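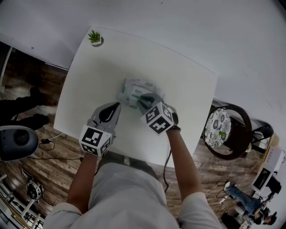

Right gripper on the soft pack, left one reaching toward it, marker cubes at the back of each hand.

15 Sep 2024

I have been told twice now that the Irkon grippers "just work." They do not. They work for a while, and then one of them starts lying to you.

The task could hardly be simpler. Pick up a soft pack with two hand-held grippers, move it, put it down, repeat. We planned 300 runs. By run 11 the right gripper was reporting its jaws shut when they were plainly open, and the software took its word for it. No warning, no red text, just a neat green check next to a bad file.

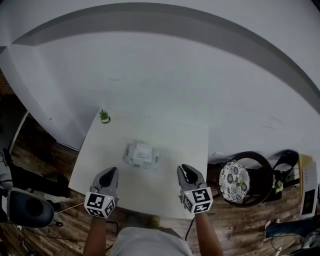

My first guess was the cable, and I still think the cable deserves some of the blame. Anything that has to trail down past a table while a person moves both arms is going to get tugged sooner or later. But swapping it only bought us eight clean runs before the jaws went "shut" again.

Kauppinen support said to recalibrate. Of course they did. We recalibrated. They then said the plastic wrap might be throwing glare at the tracking, which has nothing to do with a jaw sensor, and I said so — politely, the first time.

What bothers me is the stuff we recorded in December, on the same firmware. Dikusier has almost 3000 runs from that batch, and I would like to know how many have a gripper that thinks it is holding something when it isn't. The sales page for Fokidau calls the data "self-checking." Checked against what?
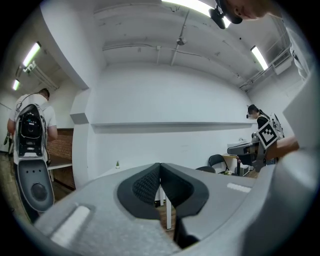 For now I make everyone open and close both grippers before each run and read the number out loud. It is slow and people hate it. It has also caught the fault four times, four more than the self-check managed.

The right gripper goes back to Irkon this week. I'm keeping the old cable.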